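Money stuff > Small business > Getting licensed, part whatever

The money transmitter license saga, month 14

OK quick one, I have a call at 3 and I want this down before I forget the details. People keep emailing me asking where we are with the license so this is me answering everybody at once.

Short version: we refiled. Second time. The first one we pulled before they could say no, which our lawyer Doaa Nasr says is very normal and which felt terrible anyway.

For anyone new, Kivau is the thing I run with Ayman Tahiri. People send money to family, we take a small flat fee, it lands in a bank account or gets picked up as cash. That's it. No coins, no tokens, no app that wants your contacts. But moving other people's money is moving other people's money and you need a license in pretty much every state where you have customers. So we started with one state. One! I thought it would take a summer.

What went wrong the first time

Mostly the plan for compliance. We wrote it ourselves, off a template, over a weekend. It had a section on branch offices. We have no branch offices. The examiner asked very politely where the branch offices were.

Then the net worth part. We had the money, we just had it in the wrong place – half of it was sitting in the parent company, which we'd set up years ago for a different idea and never closed. So on paper the applicant looked broke. Moving it over took one afternoon. Explaining why we moved it over took 2 months of letters.

And the background checks. Every owner above the line has to send fingerprints, a personal financial statement and a job history with no gaps. My job history has gaps. I spent most of a year painting apartments for cash with my cousin and doing nobody's books. You have to write that down and sign it. There's a form for gaps. I filled in the form for gaps.

Nobody warned me about the surety bond either, or they did and I skimmed it. Price depends on your personal credit, which in my case is fine now, was not fine when we first asked. We got a quote from Pons that made Ayman go for a walk. New quote this spring was a lot better. So if your credit is climbing, maybe wait a bit before you buy the bond, is my non-lawyer advise.

I did most of the refiling at home, nights, after my kid was down. 70 attachments. The portal logs you out if you stop typing for a while, and it doesn't save the page you're on, it saves the page before. Learned that on the ownership chart. Twice. I got in the habit of writing every answer in a plain text file first and pasting it in, then doing a round of the house, laundry or dishes or whatever, then coming back to read it fresh. Caught a wrong zip code that way and one really embarrassing sentence about "synergy."

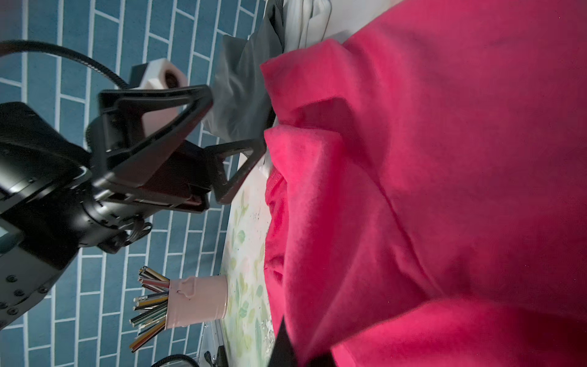
What's different this time

We hired a real compliance officer. Hanane Salem, part time, came from a check cashing chain and has sat through more exams than I knew existed. First week she threw out the template and wrote a program from how we really work. It's shorter than the old one. It names the person who looks at a flagged transfer and what they do next and how long they have. The old one said "appropriate personnel."

We also stopped using our homemade screening spreadsheet (yes) and moved to Skovgate for checking names against the sanctions lists. It's not cheap. It flags a lot of grandmothers. But there's a log of every hit and who cleared it, and Hanane says the log is what examiners ask for first.

Had a phone call with the state before we filed, too. I didn't know you could do that. You just ask. The woman on the line walked through the checklist with us and told us which 3 items people usually get wrong, and two of them were ours from last time. Free! If you take one thing from this post, call before you file.

What people keep asking

Are you open? No. We're not taking transfers until there's a license, and anybody who tells you they'll "start small" while it's pending is asking for trouble. The waitlist is still there and still works.

How much has it cost? More than the car, less than the house. I'll do a real post with the numbers when it's over, Ayman wants to check them first.

Why not just work under somebody else's license? We looked at it. Pindport offers that, you become their agent and they hold the license and the risk. For some people it's the right call. The fee per transfer would of eaten the whole reason we exist, so no. Assunta Vitale went that route with her shop and is happy with it, and she was open in a few weeks, which I try not to think about.

How long now? The state says the clock starts when the application is "deemed complete," and they decide when that is. We got the first round of follow up questions in June. Only four questions. Last time it was pages. Hanane has drafts of all of them and I'm supposed to be reading them right now.

OK it's 2:50. More when I hear something.

14 comments
Shared 70 times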